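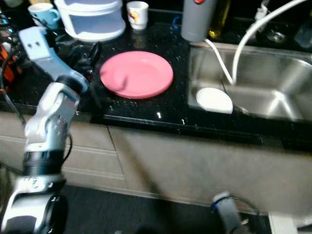

Prondell Counter Kit: two-arm set for kitchen work

The Counter Kit is a pair of jointed arms with a shared controller, made for groups who want to work on household jobs in a normal kitchen. Most of our customers use it for washing-up, clearing and putting away. It is sold as a complete set, and the arms are not available singly.

The kit was designed by Torben Rothe and Ludger Brandes at our Pernavlow workshop. The current version has been on sale since January and replaces the earlier bench model, which had to be bolted to a table.

What you get

Two arms, left and right, fully assembled
Two end brackets and two grippers
One controller with power supply
Cable set, 3 metres
One head camera with mounting post
Spare screws and hex keys
Printed set-up guide

You will need your own computer. The guide lists the graphics cards we have tested, and Trandusska, our control software, is free to download once the kit is registered.

Working at a fitted counter

Domestic counters are harder to work at than a lab bench. The surface may be dark and shiny, the sink sits lower than everything else, and the back edge tends to fill up with bottles, mugs and food containers. The arms are mounted in front of the counter and reach over it, so nothing is fixed to the worktop and the cupboards stay as they are.

A simple job to begin with is a single plate lying flat on the worktop. Choose a plastic one with a raised rim and a colour that stands out well from the counter. Pink on black granite is easy for the camera to pick up. White crockery in a steel sink is a good deal harder, as bright metal and bright glaze look much the same under a ceiling light, and we would leave that until the first job is running well.

Set the height so that the wrist can pass over the front lip of the counter with the elbow bent. If the elbow has to straighten to reach the back, the stand is too far away. Move the whole stand closer and run the calibration again, which takes 60 seconds.
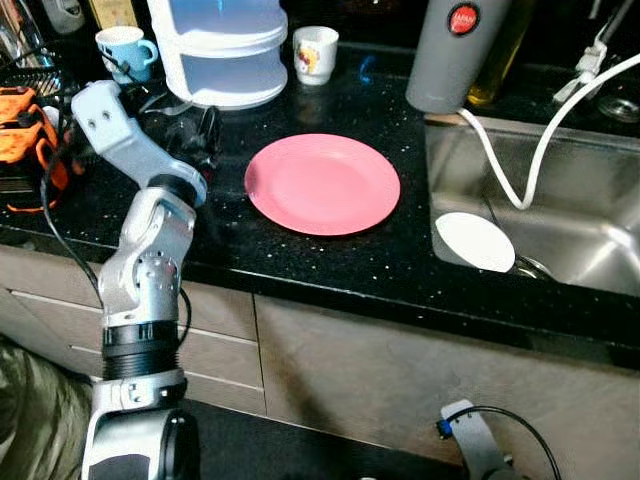

Sinks need a bit more thought. A plate leaning on its edge has to be approached from the side, and a hose hanging into the basin can catch on the gripper. Trandusska lets you draw a keep-out area over taps and hoses, and the arms will slow down before they reach it. Draw it a little larger than you think you need. If the hose is moved, the area has to be drawn again – the software does not follow it.

Cables

The arm cables run along the outside of the links. We kept them there so that they can be changed without taking a joint apart. Leave some slack at each joint, and check the clips after the first few hours of use. The connector at the gripper end is a push fit and should click.

Cleaning and water

The arms are splash resistant down to the wrist but they are not waterproof. The grippers can be wiped with a damp cloth and washing-up liquid. Do not put any part of the kit under a running tap, and do not let the arms reach into a filled sink unless you have fitted the wet sleeves (sold separately).

Price and delivery

The kit costs £1,168 a month on a minimum term of 3 months, including software updates and phone support. Delivery to mainland addresses is included in the price. It arrives in two cases, and you will want 2 people to lift the larger one.

At the end of the term you can send the kit back, carry on monthly or ask us for a purchase price. Wear to the finger pads is covered. Damage from water is not.

Comments from users

"We had it running on the first afternoon. The guide is clear apart from the page on camera height, which I had to read twice. Good reach over a standard counter." – Pauline Inskip

"Arms are solid and the joints are quiet. I would like a longer cable set as standard, 3 metres is tight if your controller sits across the room." – Obinna Ezeani

Questions before ordering

Murali Kandasamy looks after orders and site checks. Send him a photo of your counter and the height from floor to worktop, and he will tell you which stand to choose. Customers who already have a Dervishi stand can use it with our adaptor plate, which is added to the order at no charge if you ask for it.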